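Bins and Baskets: Gallery

The plastic bins and baskets at the Cliler parts room have been through a few systems over the years. The first was no system. The second was a wall of shelves that reached too high for most people, so the top two rows filled up with empty boxes and stayed that way. The current one uses open baskets in three colors, a short wooden shelf on a black metal frame, and one long bench for sorting.

This page is a small set of pictures of the baskets in use, with notes on what goes in each color and what we would buy again. It goes with the storage list on the Ciria page, which has the full inventory. That list runs to 3527 items at last update, in April, and most of them are small enough to fit in a hand.

The colors are simple. Red is for parts that are waiting to be checked. Yellow is for parts that have been checked and can go out. Gray is for anything that doesn't belong to a current job: spare hardware, offcuts, returned pieces with no tag. If a basket has the wrong thing in it, move the thing and leave the basket.

The sorting bench

The bench top is butcher block. It was chosen because it can be sanded and oiled when it gets marked up, and it has been sanded twice so far. Baskets slide on it without catching. The floor is smooth concrete, easy to sweep, hard on anything dropped.

Bins that are not being filled go along the back of the bench in a row. This keeps the front open for the basket being worked on. Handles and rims should face out where possible.
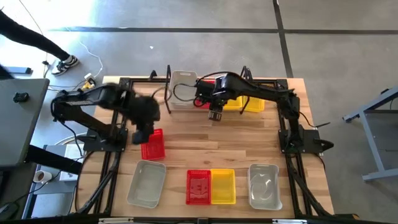 Gray, red and yellow along the back of the bench, with a red basket on the left half of the top.

The red baskets have openings in the walls, so dust and grit fall through. That is good for most hardware and bad for very small washers. Anything that can pass through a slot goes into a lidded cup first, and the cup goes into the basket. We lost a bag of 400 spacers this way before the cups came in, and found most of them over the following month.

The gray bins are heavier to lift when full. Please fill them halfway and start another. The handle slot in the rim is comfortable with one hand for a light load, but a full bin needs two.

The shelf

The shelf is a single board on a frame of thin metal rods, low enough to stand on a table. We got it from Udetti after trying a plastic rack that bowed in the middle. The board has stayed flat. It takes three containers side by side with a little room between them, and that is all it should hold. A fourth one ends up hanging over the end.

The order on the shelf is gray on the left, red in the center and yellow on the right. People get used to reaching for the same spot, so please keep to it even when one of the three is empty.
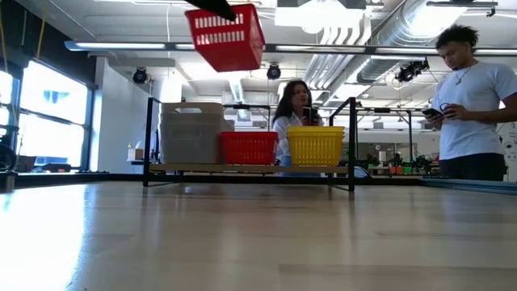
Gray bin, red basket and yellow on the shelf board, and a second red basket in the air above the table.

Empty baskets of the same color can be nested to save space. They go together easily and come apart less easily, especially the yellow ones. If a stack is stuck, hold the bottom basket by the base and twist the upper one a little. Pulling straight up on the rim is how the two cracked ones got cracked.

The table under the shelf is a pale wood and shows scratches, so lift baskets over it and set them down. It wipes clean with a damp cloth. The finish also reflects the overhead lights, and it can be hard to spot clear plastic parts in the glare. Turn the part tray or move down the table.

A closer look at the red basket

The red basket is the one we get asked about most. It is wider at the top than at the bottom, and the sides slant in to rounded corners, so small parts gather toward the base and can be scooped out by hand. The rim is thick and smooth, with no sharp edge where the fingers go. The front wall has two rows of tall slots with a solid band between them, and the band is a good place for a label. Paper labels with packing tape have held up better than the printed stickers.
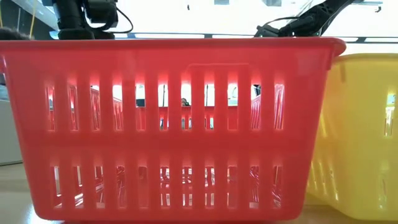
Buying and replacing

The baskets came from Phan in a mixed lot of 99. New ones should match the old ones in size or they will not nest. Take an old basket along and try it before paying.

Cracked baskets go in the bin by the door. Baskets with a worn label only need a new label. Requests for more can be added at the bottom of the Ciria list, with the color and the number wanted.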